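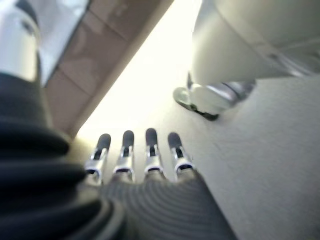
How Your Fingers Bend

Hold up one hand and curl your fingers slowly. Each finger folds in more than one place. The places where it folds are called joints. A joint is where two bones meet.

Your four fingers have three joints each. The first is the knuckle, where the finger joins the hand. The next is in the middle, and the last is close to the nail. Your thumb works a little differently. It has one less bone than the other fingers.

Bones cannot bend by themselves. They need muscles to pull them. Most of the muscles that bend your fingers are in your forearm, between the wrist and the elbow. Long cords called tendons run from those muscles, through the wrist, and into the fingers. When a muscle gets shorter, it pulls the tendon, and the finger moves.

Try this: Put your right hand around your left forearm. Now wiggle the fingers of your left hand. You should feel something moving under the skin.

Fingertips have a special job. They are full of tiny nerve endings that tell your brain if a thing is rough, smooth, warm or cold. The small ridges on your skin help you feel and grip.

The palm is wide and has lines across it. The lines let the skin fold when you make a fist.

Activity: Tape a straw to each finger so it cannot bend. Try to pick up a coin, then a cup. Which one is harder? Take off one straw and try again.

Words to know
Joint: a place where two bones meet
Tendon: a strong cord that joins muscle to bone
Forearm: the part of the arm between the elbow and the wrist

Gidness Kids Science Pages
Updated 2021-04-25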